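Section 5. Recording suture examples

1. Place the tissue pad under the fixed camera and start Cumix.

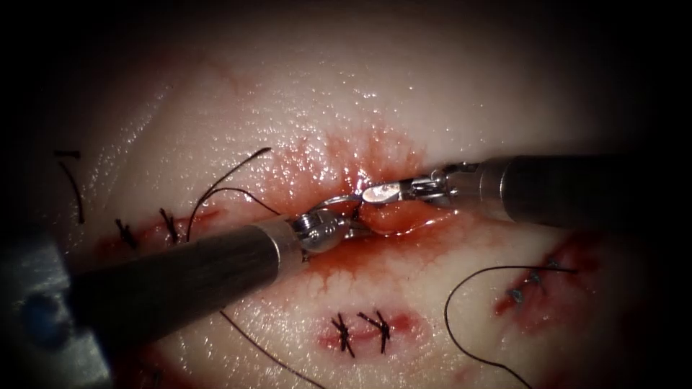

2. Record one stitch per file. Stop only after the knot is tied.

Caution: Do not change the camera focus during a set.
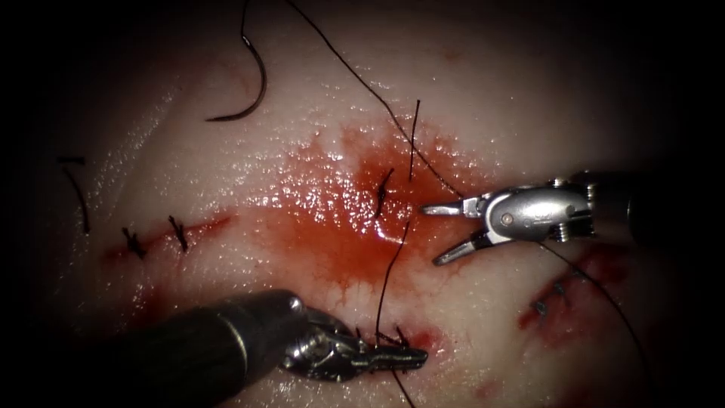

Should failed stitches be deleted?
Keep them – mark each one "retry" in the log.

3. Check both wrist views before the next file.
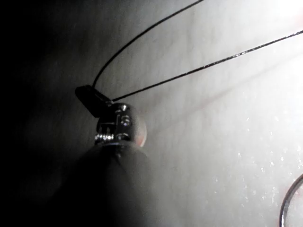 Wrist camera view, metal joint and two dark strands

4. Save the set at 175 files.

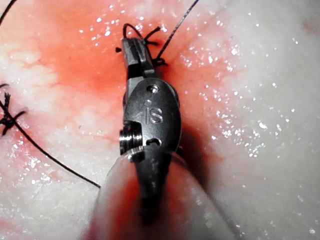 5. Copy the set to Zidetti and clear the local drive.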